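Search this site Enter keywords Go

Shop floor notes: the cap table at Fleltach

17 August 2019

The cap table in the Fleltach hall is back on its normal schedule after a week of setup work. Noura Mansour did most of it and wrote down the settings, so anyone who takes over the cell this month can start from her sheet. The sheet is numbered 3152 and is kept with the other Sala project papers.

For those who haven't worked on it, the cell is a wooden table with an arm at each side and two trays at the far edge. The task is to sort caps by color into the trays. It sounds easy, but fabric moves when you touch it, and a cap that was fine crown-up can end up folded with the brim underneath.

Most of the trouble was with the left arm. Its gripper was closing too early and catching only the top layer of cloth, so caps slipped on the way to the tray. Noura reset the closing height and slowed the last part of the approach to 80 percent of the old speed. She also went over the finger bolts on both arms. One on the left gripper took most of a turn to tighten. That may have been the bigger part of the problem – we changed both things on the same day, so we can't say for sure. 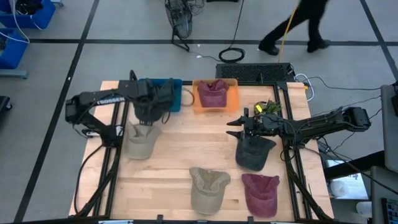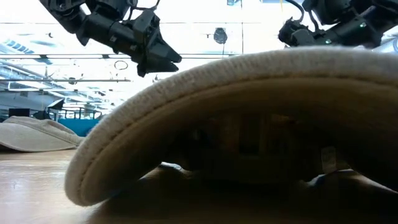

Cables are the other thing to watch. Before you power up, move each arm by hand through its full reach and see that the bundle follows without pulling at the wrist. If it pulls, give it more slack at the base and try again. Do not tape it to the table. We did that in May and had to replace a connector.

The daily check now has nine steps and takes 11 minutes if nothing is wrong. In short: wipe the gripper fingers with a dry cloth, check the bolts, run both arms to their home positions, then do a slow cycle with one cap before starting a full run. Use a cap with a stiff brim for the slow cycle. The soft ones hide small errors in height.

Please also put the trays back where you found them. The arms go to stored positions, and a tray that has been pushed over by the width of a finger is enough to make a cap land on the rim. If you do need to move one, teach the position again and write the new values on the sheet with your initials.

We are still waiting on a spare set of fingers from Skindbridge. Until they arrive, don't swap parts between the left and right grippers, even to get through a shift. The two sets have worn differently and the closing height will be off.

The second table, at Lullach, will get the same settings once the floor work there is finished. Noura will do the first run herself. Questions about the sheet go to her.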